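# Camemside Games pick Fluseck to run pictures and replays

The Camemside Summer Games have a new home for their video, and it's a big step up from last year. Organizers have chosen Fluseck to supply the editing, storage and playout system for all 10 days of competition in July, from the first rowing heats at 7 a.m. to the closing relay.

The plan covers 56 events at venues spread across the city and out to the lake at Wukside. Every camera feed will come back to one hub, where loggers tag the action as it happens and editors can start cutting while the race is still on. Last summer the same job meant carrying drives between buildings (often by bike!), and highlights from the evening sessions sometimes went up the next morning.

"We had a great crew and very tired legs," said Urmila Pandey, head of broadcast for the Games. "Now a producer at the pool can pull up the archery final and have a clip ready before the medals are handed out. I can't wait to see what the team does with that."

Fluseck beat two other bidders after a trial at the spring indoor meet, where the system took in 208 hours of footage over a long weekend. Shahram Nikzad, who leads the company's live events group, said the trial crew asked for one major change, a simpler search page for people who have never logged sports before. It's been built and will be in place for the Games.

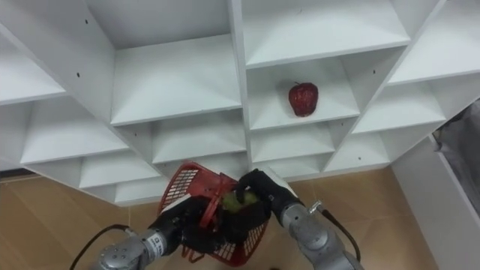
Jyoti Tyagi

The other half of the story is the archive, and fans of the older Games should be thrilled. Jaiswal, the transfer house on the north side of town, is digitizing 647 tapes going back to the very first Camemside meet. Most have never been shown since the night they aired. As each one is finished it'll go into the same library as the new material, so a commentator talking about the women's 1,500 meters can call up an earlier final in seconds.

Tianyou Xue, the archive producer, has been watching them as they come through. Favorites so far include a pole vault contest that went on until the stadium lights were switched off, a canoe race with three lead changes in the last stretch, and a studio show with a set painted bright orange. Some tapes have lost their labels, and Xue plans to post short clips in June and ask former athletes to help put names to faces.

Local stations get a good deal out of it too. Any station with a Games license will be able to log in, preview clips and download them with clean sound, with no need to send its own edit truck. Schools in the student reporting program will have their own login and can cut pieces for the evening show.

Training for loggers and editors starts in the spring at the Wukside hub, with evening sessions beginning at 6:30 p.m. Devendra Agarwal, the hub's technical manager, is still looking for people who know sailing and fencing well enough to log them live. No editing experience is needed, and applications go through the Games' crew page.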